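Packaging lot codes: what changes for Plaltham growers in September

Licensed growers who ship flower through the Plaltham depot will need a separate lot code for each drying room, starting in September. Until now one code per harvest was enough. The old rule made recalls wider than they had to be – a failed moisture test in one room pulled every jar from the same harvest.
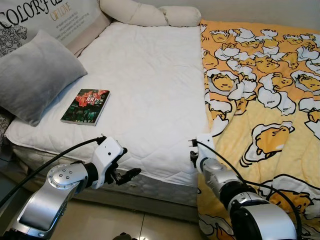 The new code has two parts. The first is the harvest number already in use. The second is a room number, assigned by the grower and kept on file for 30 months. Labels printed under the old format may be used up on stock packed before the change, but not on anything packed after it.

Ollex has updated its label software to print both parts on one line. Growers on the older Atallah printers should check the width setting first. The longer code takes up 44 millimeters, and a narrower label will drop the last digit without a warning.

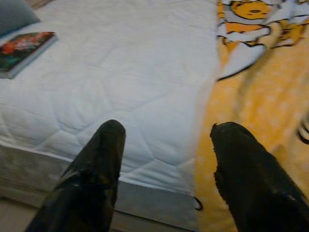
Does a lot need a new code if it is moved from one room to another during drying?

The code follows the room where drying ends. The move itself goes in the room log, with the time of day and the weight at transfer.

Test samples are drawn per lot, so a grower with four rooms will send four samples where one was sent before. The Stekenen lab accepts up to 64 samples per delivery. Larger batches have to be split and booked as separate deliveries.

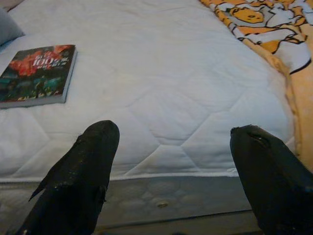 Golshifteh Pakzad writes that small growers should be allowed to combine two rooms under one code if both share the same air supply, and asks that this be added before the form is final. Written comments on the draft form are open until the end of the month.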